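# Kevora KV-37 kitchen timer and indoor thermometer: product listing text

5 min read

## Summary

The dataset holds listing text and specification fields for the Kevora KV-37, a battery-powered kitchen timer with a built-in room thermometer, and for the other timers, clocks and thermometers in the Avinberg home catalogue. There are 1402 records. Each record is one product as it stood in the catalogue at export. The text is in British English. Prices, stock levels and customer reviews were removed before release.

The maintainer is Orlando Sánchez. Last revised 5th December.

## Files

- `listings.csv`: one row per product, UTF-8, comma-separated, header in the first row
- `specs.csv`: one row per specification field, joined to the listings by `item_id`
- `units.txt`: accepted unit names and their short forms
- `CHANGES.md`: notes on each revision

## Fields in listings.csv

- `item_id`: text, unique, never reused after a product is withdrawn
- `title`: text, as shown at the top of the product page
- `body`: text, up to 500 words, line breaks kept as `\n`
- `group`: one of `timer`, `clock`, `thermometer`, `combined`
- `maker`: text, as supplied
- `power`: `battery`, `mains`, `both` or blank
- `withdrawn`: `0` or `1`

A blank in `power` means the supplier did not state it. It does not mean the product needs no power. Wind-up timers are listed with `power` blank and `wind_up` set to `1` in `specs.csv`.

## Fields in specs.csv

- `item_id`: text
- `name`: text, lower case, underscores in place of spaces
- `value`: text, even where the content is a number
- `unit`: text or blank

Values are stored as text because suppliers mix numbers and words in the same field. Alarm length, for example, appears both as `60` and as `until stopped`. Convert after filtering.
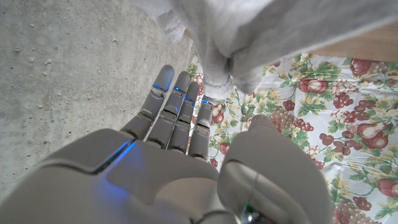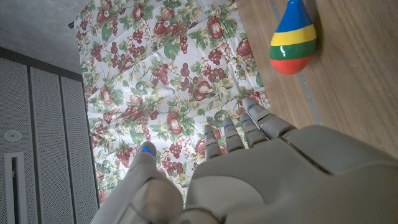
Grey jointed hand near hanging fabric (first) and over a floral tablecloth (second).

## Sources

Listing text came from three suppliers. Zolteck provided clocks and combined units as a spreadsheet. Mitsotakis-Vlachou provided thermometers as a set of plain text sheets, one per product, which were split into fields by a script and then read through by hand. The Kevora timers were taken from the Avinberg catalogue database directly.

The first export was made in July. Later exports replaced changed rows and left the rest alone, so the records are not all of the same age. There is no per-row date. If the age of a row matters, compare the `item_id` against the lists in `CHANGES.md`.

## Cleaning

The following was done to all rows:

1. Leading and trailing spaces removed.
2. Degree signs converted to a single character. Several sheets used a raised letter "o".
3. Curly quotation marks converted to straight ones, except where they stood for inches.
4. Delivery notices and returns wording deleted from the end of `body`.
5. Exact duplicates dropped.

Near duplicates were kept. The same clock in white and in black counts as two products, and the two bodies often differ by one word. Training and test sets should be split by `maker` and the first part of `item_id`, up to the hyphen, or the same text will land on both sides.

## Known problems

- 311 rows have no temperature range, although the product is in group `thermometer` or `combined`. The supplier sheets left it out.
- Battery sizes are given as `AA`, `LR6` and `penlight`. These have not been merged.
- Accuracy is sometimes quoted for the indoor sensor only. Where the sheet did not say which sensor was meant, the field name is `accuracy` with no suffix.
- Some Zolteck titles end in the middle of a word at the length limit of the old spreadsheet. They are left as received.
- `group` was assigned from the title. A clock with a timer function mentioned only in the body will be under `clock`.

## Use

The set is meant for work on field extraction, unit handling and short product text. It should not be used to choose a product or to check a safety figure. Withdrawn items are included and their specifications are no longer maintained.

Read `specs.csv` with type guessing switched off. Several item numbers begin with zero and will lose it otherwise.

## Corrections

Send corrections to the maintainer with the `item_id`, the field name, the present value and the proposed value. Corrections without an `item_id` are not processed. Accepted changes appear in the next revision and are listed in `CHANGES.md`.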